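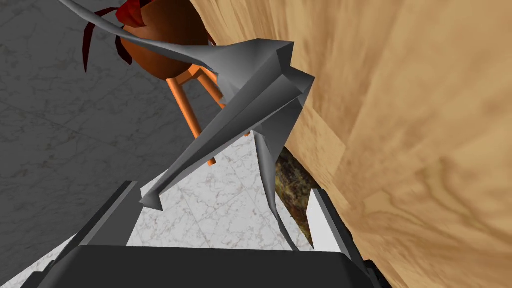 Re: [brokley-tabletop] Civham games weekend, table swap

> Are we still taking a table at Civham in November? Last year's
> was by the toilets and I'd like to know before I commit my
> painted stuff to it. Also, is the swap cash or trade only?

Yes, we have a table. The organizers have moved us away from the toilets and next to the Sutanto booth, which last year played its trailer on a loop from open to close. I can still do all the voices. Bring earplugs, or learn to love the trailer.

The swap is trade only until 2 in the afternoon, then cash is fine. I know the flyer says the opposite. The flyer also spells Brokley with two Ls, so I would not lean on it.

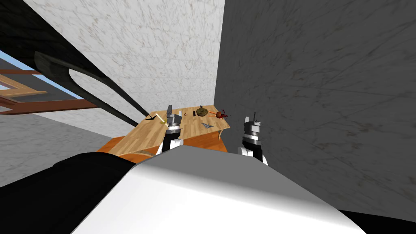 We get three exhibitor badges, and five people have told me they already have one. Please sort this out among yourselves before the doors open – I'm not refereeing another scene at the loading dock. A badge gets you in early but does not get you into the Stesdale panel, whatever the fellow in the cape told you. For that you line up with everyone else, and last year the line took over an hour and went past the fudge.

If you want a demo slot, write back with the game and how long it runs. I mean how long it really runs, with rules arguments included.

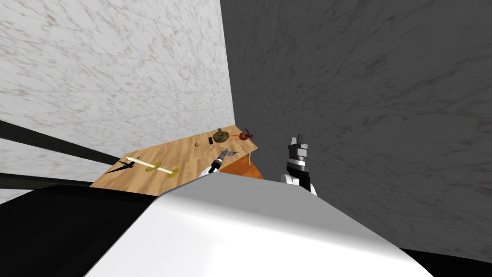 What to bring

- Your own dice. The club dice went home with somebody and are presumably happy there.
- Trade items with your name on the box, and all the pieces in it.
- A chair cushion. The chairs have not improved.
- Small bills for the parking lot, which still does not take cards.
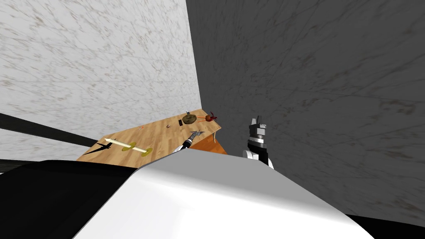
Table and corner

Costumes are welcome at the table so long as you can sit down in them. Wings go under the table or back to the car. I'll be there from 8 with coffee, and I am not sharing the coffee.

Last updated: November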